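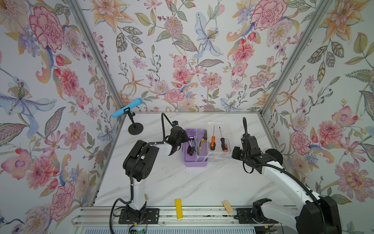 Come sing with us! (Or hum. Humming counts.)

Hi! I run a small community choir called Prata, and I'm looking for people to join us for a new project starting in April. If you've been singing in your car for years and wondering what it would be like to do it with other people in the room, keep reading. If you've already been in six choirs and own your own folder, keep reading too, I need you even more.

So what is it? The project is called Senska, and it's a set of lullabies and work songs, most of them short, most of them old, all of them for voices with no piano to hide behind. I've been collecting these for ages from songbooks, library sales and other people's grandmothers. Some have beautiful words and some are about onions. We'll learn them by ear first and look at the sheet music later, so you don't need to read music at all. If you do read music, I'll ask you to put the paper down for the first couple of rehearsals, and you will complain, and then you'll be fine.

Who am I looking for? Mostly low voices, I won't lie. We have plenty of sopranos (I love you, sopranos) and two basses, and one of the basses is moving away this summer. So if you talk low, or you've been told you talk low, please write to me. Altos are very welcome, tenors will be greeted like royalty. Sopranos, I can take a few, but I may put your name on a waiting list and I hope you won't be mad at me.

You should be 16 or over. You don't need experience, you don't need to look any particular way on stage, and you don't need to come from around here, though you do need to be able to get here every week. I've tried letting people rehearse over video calls and the delay made me want to lie down on the floor.

Rehearsals are once a week in the evening, 7:00 to 9:00, with a tea break in the middle that always runs long. We meet upstairs at the Orka, the old fabric warehouse behind the post office. Use the side entrance. There's an elevator now (finally!), and parking is free after 6:00. The room has a nice warm sound but it's chilly until we've all been in it a while, so bring a sweater.

There will be 5 months of rehearsals and then 2 concerts. The first is a little one, for friends and family, at the Orka. The second is at the Virnuretti Hall, which seats 300, and yes, I have already lost sleep over filling it. You'd need to make both concerts plus the dress rehearsal. If you know you'll be gone for one of those, tell me up front and we'll talk. Missing a regular rehearsal now and then is okay. People have kids and jobs and colds. Please keep the colds at home.

What does it cost? Nothing to join. We put out a jar for tea and cookies and you can throw something in or not. I can't pay singers, I wish I could, but you'll get two free tickets to each concert. We also got a small grant of $1,576 for this one, and that's going to hall rental and printing, with a bit left for a recording of the second concert. Every singer gets a copy.

There's no audition in the scary sense. I'll ask you to come a little early one evening and sing something with me, "Happy Birthday" is fine, so I can hear where your voice sits and figure out who you should stand next to. It takes five minutes. One woman last year sang me a tire commercial and she's now the backbone of the alto section, so really, anything goes.

I could also use a couple of people who'd like to help without singing. I need someone to work the door at both concerts, and someone with neat handwriting for the program covers, which we letter by hand. If you bake, well, you can imagine.

To sign up, use the contact form on this page and tell me your name, whether you think you sing high or low (a guess is okay), and a song you know all the words to. Put "Senska" in the subject line or it'll get buried with the hall invoices. I answer everybody, usually within a few days, slower if it's concert season. And if you've got a friend who hums at their desk, send them this page!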